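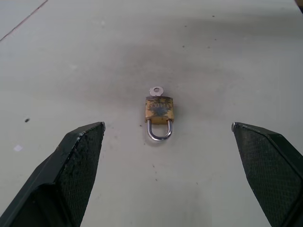
Small brass padlock with key – used

Item number 712
Condition: used, strong patina
Sold by Lastumine, used hardware and small metal goods, Wovcombe

This is a small padlock of the ordinary kind, with a body of brass, a steel shackle and one flat key. We sell it as it is. It has not been polished, and we ask you to look well at the surface before you order, as the brass is quite worn and there is a large dark patch on the face. The shackle is in much better state and still has its silver shine.

There is a line of raised letters across the body. They are partly rubbed away and we could not read the maker with certainty, so we do not name one. If you collect padlocks and you recognize it, please write to us and we will add the name to this page.

What you receive
One padlock
One key, flat, with a round hole in the head for a ring or a string
A small cotton bag

No second key comes with it. A locksmith can tell you if a copy is possible, but we do not make copies in our shop.

Good uses
A lock of this size is suitable for a toolbox, a garden cupboard, a money box, a diary chest or a small locker. Please measure the hole of your hasp first. We do not recommend it for a bicycle, an outside gate or anything of high value. For those we have the heavier locks on the page Plikulach, which is our name for the range with a thick shackle.

How we check used locks
Every lock is opened and closed 5 times with its own key before it goes on the shelf. We put a little dry graphite in the keyway and wipe the rest away. We do not use oil inside, it collects dust and after one winter the key turns badly. If a lock fails the check, it goes into the box "for parts" and is sold by weight.

Cleaning
Many customers like the old color and leave it. If you prefer bright brass, take a soft cloth and a little brass paste, and rub only the body. Go slowly over the letters, they are already thin. Keep the paste away from the keyway. A very dark patch may become lighter but we cannot promise that it disappears. The Obi cloth from our cleaning shelf works well for this – it is sold separately.

Sending and returns
Small locks go by letter post in a padded envelope. You can also collect the order in Wovcombe, please choose this at checkout and wait for our message before you come. You may return the lock within 90 days, with the key. Without the key we cannot take it back. If you have polished it, we are sorry, then it is also yours.

Other used locks
We have at the moment more than 109 used padlocks in stock, most of them brass, a few of iron. Not all are on the website yet. Tell us the width you need and if you want one key or two, and we will look in the drawers.

Page updated 18 August 2026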